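The Holiday That Sneaks Up on You

By the Features Desk
May 10, 2024

Ask people to name the Jewish holidays and you get the same list. Passover, Hanukkah, Yom Kippur, the new year. Maybe Purim if there are kids in the house. Shavuot comes up last or not at all, and it is one of the big ones. Bible-level big. Work stops, candles get lit, the whole thing.

It starts on the sixth of Sivan, which lands in June this year. Not far off. If you are reading this with matzo crumbs still in the toaster, you have a few weeks.

Part of the trouble is that there's no object. Passover has the seder plate. Sukkot has a hut in the yard, hard to miss. Shavuot has — what? Some flowers. A late night. Dairy food. You can't buy a Shavuot kit at the big store on Lennox Avenue, and I did check, they had me in the party aisle looking at paper plates.

The other part is the date. The Torah doesn't give one. It says count seven full weeks from the barley offering, and the day after that is the feast. So you count, every night, beginning the second night of Passover, out loud, with a blessing. The Omer, it's called. Miss an entire day and the usual custom is you keep counting but drop the blessing. Plenty of people drop it in the first week. There are apps now. There are wall charts with little doors. The synagogue in Wallidholm still uses a wooden board with number cards on hooks, and the 2 has gone missing and been redrawn in marker.

I went out to Wallidholm for this piece as they do the all-night study properly. Doors open after evening services and nobody is told to go home before sunrise. Last year 64 people signed up. By the small hours it was 59, they say, a number they're pretty proud of, and I would be too. I have never made it past two in the morning in my life without falling asleep on a book.

The night has a name, tikkun leil Shavuot. The story behind it is a bit embarassing for everyone. According to the midrash, the Israelites overslept on the morning they were supposed to receive the Torah at Sinai and had to be woken up. So, centuries later, people stay awake to make up for it. The kabbalists in Safed made a fixed practice out of it in the 1500s. Coffee helped. Historians have written whole papers about the coffee.

What gets studied depends on where you are. There's a traditional anthology with a small piece of each book of the Bible and each tractate of the Mishnah, and some places go straight through it. Most of the American ones I called do a menu of classes. One room for Talmud, one for poetry, one for something on climate or bread. Wallidholm has six sessions and they run one after the other, in the same room, so you can't pick the wrong one. Sensible. The last one is always singing. By then reading is off the table.

Then morning prayers as early as the law allows, the Ten Commandments read from the scroll with everyone standing, and home to bed. Some congregations chant Akdamut first, a long Aramaic poem from the eleventh century, every line ending on the same sound. Try that on no sleep.

The Book of Ruth is the other reading. Short, four chapters, you can do it on a train. It's set at the barley and wheat harvest and it's about a foreign widow who follows her mother-in-law home and takes on her people and her God. People who converted often tell you this is their day. One woman in Wallidholm told me she reads it alone in the kitchen before services and then again in shul with everyone else, and the second time is never as good.

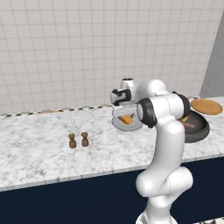 Rendering: Sadex

And the food. Dairy, nearly everywhere, and a dozen reasons for it. The Torah is compared to milk and honey. Or the Israelites had just got the rules on meat and had no kosher knives ready. Or it's simply the season when the animals have the most milk. Pick one. Ashkenazi tables run to cheesecake and blintzes. Syrian families make cheese-filled pastries, there are Sephardi loaves shaped like a mountain with a ladder up the side, and Yemenite families mostly didn't have the dairy custom at all and ate what they always ate on a festival.

The bakery people buy from out there is Kemumow, kosher dairy, small, closes early. They take cheesecake orders up to 6 days before the holiday and then the list comes down off the door. Plain, or plain with sour cream on top. I asked about flavors and got a look. Blintzes are frozen by the dozen, and the advice is fry them from frozen, low heat, seam side down first, don't touch them.

Quick note on cooking, as I got this wrong in a piece some years back and had letters. On a festival that isn't also the Sabbath, cooking is allowed, but you don't light a new fire. You use one that was already going. So a burner left on low or a long candle lit before sundown, and you pass the flame along. Outside Israel the holiday runs for two days, in Israel just one. Reform communities mostly keep one as well, wherever they are. The second day is when Yizkor, the memorial prayer, gets said in the two-day places, and people who come for nothing else come for that.

Flowers too. Greenery on the bimah, branches round the ark, roses in some Persian communities, where it was called the feast of roses or something close. The legend is Mount Sinai burst into bloom. The Vilna Gaon's followers gave it up, trees indoors looked too much like what the neighbors did in church. In Wallidholm it's whatever is growing. Last time that meant peonies and a lot of ferns, and ants came in with the peonies.

Teenagers get a piece of it as well. Reform synagogues moved confirmation to Shavuot back in the nineteenth century — white robes, speeches, a group photo on the steps. The robes are mostly gone. The photo isn't.

If you're going somewhere new for the night, call first, ask which entrance is open late, and bring a sweater. Study halls are freezing at four a.m., even in June. Food is usually put out at midnight and its usually gone by half past. Bring your own mug if you want your coffee in something bigger than a paper thimble. Wallidholm has a couch in the side hall for anyone who needs to lie down for a bit, and there is a line for the couch.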